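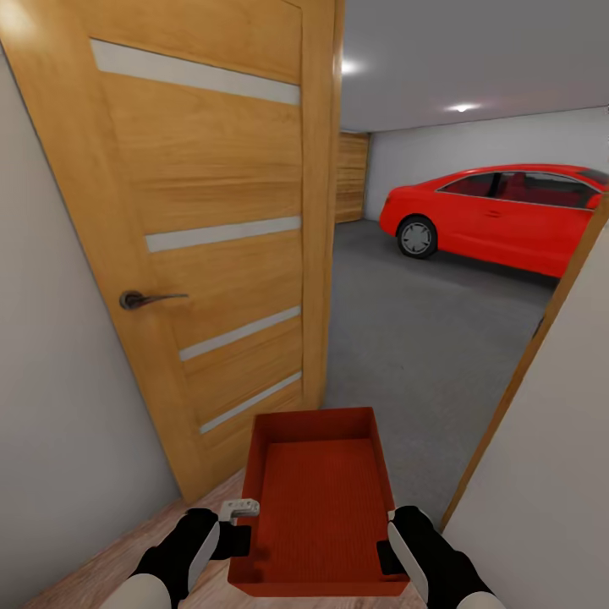 Should you pay for a simulated house before you buy the actual robot?
If you're buying a two-arm machine for home-type work and haven't signed yet, it's worth the money. If the robot is already in a crate on its way to you, skip it and spend on spare fingers.

Review: Drisidow home scene pack, single seat, bought through Zasstead
4 out of 5

Quick one, writing this between meetings. We're a small outfit (Felier, 11 people) and had to decide by May whether to put a two-arm mobile base in next year's budget. The quote on the table was for the Sipos. Not cheap. Phúc Châu does our purchasing and wanted something better than the vendor's video before he'd put a line in the spreadsheet. Fair enough.

So, Drisidow. 370 dollars a seat, one year, no hardware in the box obviously. You get a furnished house, your robot model dropped into it, onboard view. You drive it or script it.

Setup. Two evenings. Should of been one. The robot model import wants joint limits in a format the manual describes on one page and contradicts on another. Zasstead support answered the same afternoon, sent a corrected file. Credit where due.

What we used it for: carrying. Open tray, both grippers, take it through the house and out to the garage. Sounds dumb, is the whole reason we're buying. Most of our planned jobs are some version of "hold this level and go through a door."

Things that changed the budget:

Doorways. The tray held out front in both hands takes up a lot of room when the door is standing open at an angle and the lever handle sticks out. We had penciled in the wide-stance base. Crossed it out after the first day of runs. Narrow base is cheaper too, so the seat paid for itself right there.

Floor change. Wood-look flooring inside, concrete in the garage. Got us asking about wheels, which we hadn't thought to ask. Harder wheel set is an extra on the Sipos quote. Still arguing about that one. Diệp Ngô wants it in, Phúc wants it in next year's column.

Seeing past the load. With a tray right up in the camera view you lose a good piece of the floor ahead. Second camera went on the list. Wasn't there before.

Parked stuff. There's a red sedan in the garage and you have to plan around it. Good. Real garages have cars in them. The other pack we trialed had a bare box with a roll-up door and taught us nothing.

Living room is the better test for driving, I think. Coffee table, chairs by the window, a partition wall that juts out into the floor, and you come around the end of it kinda blind. Nhi Ngô ran 20 passes through here at different speeds and used the results to argue us down from the fast drive package. She won. Another line gone.
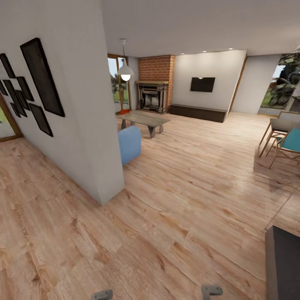 Drisidow living area from the robot's view, fingertips just showing at the bottom.

Looks: fine. Floor grain is nice, lights are nice. View is wide and the straight edges bend, so don't measure clearances off a screenshot. Use the measuring tool, it's under Scene, not under Tools, took me a while. Frames on the wall are nearly black, TV's dark, if you were hoping for something for a vision system to read off a screen this isn't it.

Stuff I didn't like

- Contact is generous. The grip on the tray rim felt too forgiving to me, especially in turns. I would not budget finger wear or drop rates off this. We put in our own allowance for spares and left it there.
- Liquids, no. Cables, no. Rugs are an add-on.
- License is tied to one computer. Xuân Quan's laptop died and moving the seat over took a form and a wait.
- Wants a serious graphics card. Ours stuttered until we swapped machines. Price that in if you don't have one, Zasstead's page burries it near the bottom.
- Export to spreadsheet drops the run names. Every time. You end up relabeling by hand.

How we ended up budgeting, in case its useful: base and arms, narrow stance. Second camera. Spare fingers. 16 hours of outside integration help, which Tâm Khổng says is low and I suspect Tâm is right. Wheels undecided. One Drisidow seat renewed so we can try room layouts while we wait on delivery.

Would I buy it again? Yep, one seat. Don't get the team bundle unless more than one person is really going to drive, ours mostly sat there with three people behind one chair. And get the robot model file from the arm maker before you pay, not after.

Minus one star for the contact model and the export thing. Will update when the Sipos gets here and we can try the same tray on a real floor.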